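# Sellero Student Project: Interim Progress Report

**Submitted to:** Virág Fund, education grants
**Prepared by:** Hajnalka Lakatos, project supervisor
**Reporting period:** September to December

## 1. Scope of the period

The grant covers a student team building and programming a two-armed robot for store tasks in a practice shop. The work plan for this period had three items: finish the practice shop, collect teleoperated runs of the basket task, and train a first policy on those runs. The first two are complete. The third is partly complete and is covered in section 4.

The team has kept the same membership since the start. Irén Orbán leads the data group and wrote the run protocol. The hardware group was merged with the data group in October, after most of its assembly work was finished.

## 2. Practice shop and hardware

The shelving, basket and stock are in place. Stock was limited to bottled drinks, cans and boxed snacks so that the gripper would meet a small range of shapes. Shelf contents are changed between sessions according to a written layout list. Some layouts include fallen bottles and overlapping packages, and at least one shelf is left clear in several of them.

Wrist cameras were fitted to both arms. Mounting took longer than planned. The first brackets, ordered from Ellton, flexed when the arm stopped quickly, and the resulting shake made the images hard to use at close range. The replacement brackets are stiffer and have been in use since November. Cable routing was redone at the same time.

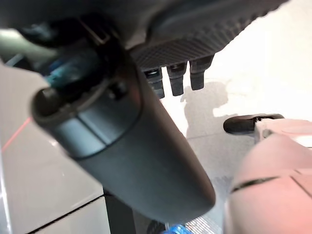
*Figure 1. Wrist camera view during basket work, with a fingertip at right.*

The wrist view is useful in the last part of a reach, when the head camera loses sight of the fingertips. It is less useful during travel between the shelf and the basket, because nearby parts fill much of the picture. The students tested two camera angles and kept the lower one. A third angle will be tried if time allows.

## 3. Data collection

The target for the period was 700 recorded runs, and 700 were recorded. Of these, 100 were set aside for testing and are not used in training. Each run is stored with the layout number, the operator's initials and a pass or fail mark entered by a second student.

Operators work in pairs and change places after every 10 runs. This rule was added in October, when the failure rate in long sessions was found to rise toward the end. Session logs now record the start time and the change of operator.

A run starts with the robot facing the shelves and ends when the arms are back at rest. The basket stays on the floor throughout. Floor placement was chosen over a stand so that the robot has to bend and reach down, a motion the earlier tabletop exercises did not cover.
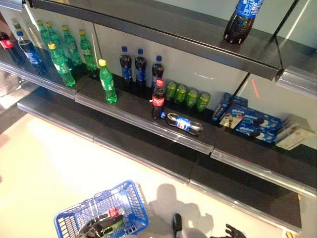 Two layout problems were corrected during collection. Bottles placed close to the shelf front were often pushed sideways by the thumb before the fingers closed, so the protocol now asks operators to approach from slightly above. Layouts with several identical bottles in a row gave inconsistent choices between operators. The instruction sheet now states which bottle is to be taken first.

Files are checked with the Welow labeling tool, which the team had used in the previous school year. Checking is behind recording by around two weeks. Two more students have been trained on the tool and the gap is closing.

## 4. Policy training

A first policy was trained on the checked portion of the data. It completes the reach to the shelf in most layouts. It does not yet release items reliably over the basket, and it has not been tested on layouts with fallen bottles. No success rate is reported here, as the test set has not been run in full.

The students traced part of the release problem to timing differences between the head and wrist streams. A fix to the recording software is written and under review by the data group.

Work near wire parts remains slow. Thin metal rods are hard to separate from a bright background in the wrist images, and operators have been asked to reduce speed in these positions.
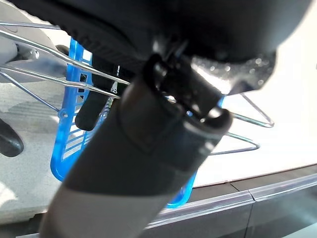
*Photo: Sellero student team, wrist camera*

Exposure settings on the wrist cameras were lowered in December as a first measure. A comparison of the old and new settings has been assigned to Irén Orbán's group and will be attached to the next report.

## 5. Budget

Spending is within the approved lines, with one exception. The replacement brackets were charged to spare parts, which leaves that line nearly used up. We request permission to move the unspent travel amount into spare parts. No increase in the total is requested.

## 6. Plan for the next period

- Finish checking of all recorded runs.
- Install the timing fix and retrain on the full training set.
- Run the complete test set and report results by layout.
- Prepare a short public demonstration of the basket task at the end of the school year.

The main risk is gripper wear. One spare set of fingertips is on hand, and a second will be ordered once the transfer in section 5 is approved.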